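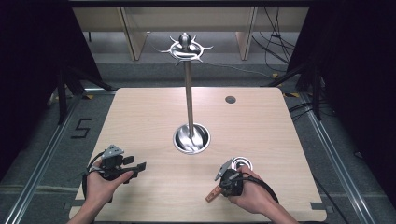
Ein Textadventure besteht aus zwei Teilen, die man getrennt entwerfen sollte: dem Weltmodell und dem Parser. Das Weltmodell hält fest, welche Räume und Gegenstände es gibt und in welchem Zustand sie sind. Der Parser übersetzt die Eingabe in Aktionen auf diesem Modell. Schwierig wird es bei Gegenständen mit Bestandteilen. Ein Metallständer auf einem Holztisch, oben ein Zackenring mit einem kleinen Knauf, ist im Modell mindestens vier Objekte: Tisch, Ständer, Ring, Knauf. Gibt der Spieler UNTERSUCHE KNAUF ein, muss das Spiel antworten können, auch wenn der Knauf für kein Rätsel gebraucht wird.

2. Wortschatz
Das Übungsspiel Peralo kennt im Auslieferungszustand 153 Verben einschließlich Synonymen. Das Wörterbuch umfasst mit Substantiven und Adjektiven 1.407 Einträge. Adjektive dienen der Unterscheidung: NIMM SCHLÜSSEL führt zu einer Rückfrage, NIMM ROSTIGEN SCHLÜSSEL nicht. Im Deutschen kommen die gebeugten Formen hinzu. Üblich ist, nur den Stamm zu speichern und die Endungen beim Einlesen abzutrennen.

3. Menü statt Eingabezeile
Millano verzichtet ganz auf freie Eingabe und bietet pro Raum bis zu 15 Aktionen an. Vorteil: keine unverstandenen Befehle. Nachteil: Die Lösung steht immer schon in der Liste - wer alles durchprobiert, kommt weiter. Ezzat mischt beide Verfahren. Das Menü enthält nur Bewegung und Inventar, alles andere wird getippt.

4. Rückmeldungen
Fehlermeldungen sollen sagen, welches Wort nicht verstanden wurde. "Das geht nicht" ist zu wenig. Zu unterscheiden sind:
- Wort unbekannt
- Wort bekannt, Gegenstand nicht in Reichweite
- Aktion verstanden, aber im aktuellen Zustand nicht möglich

Aufgabe bis zur nächsten Sitzung
Einen Raum in Sustus anlegen, mit einem Behälter und einem Gegenstand, der aus mehreren Teilen besteht. Abzugeben sind der Quelltext und ein Spielprotokoll, in dem alle drei Meldungen aus Abschnitt 4 vorkommen.

Fragen zur Syntax von Sustus bitte an Mounir Benmoussa (Tutorium).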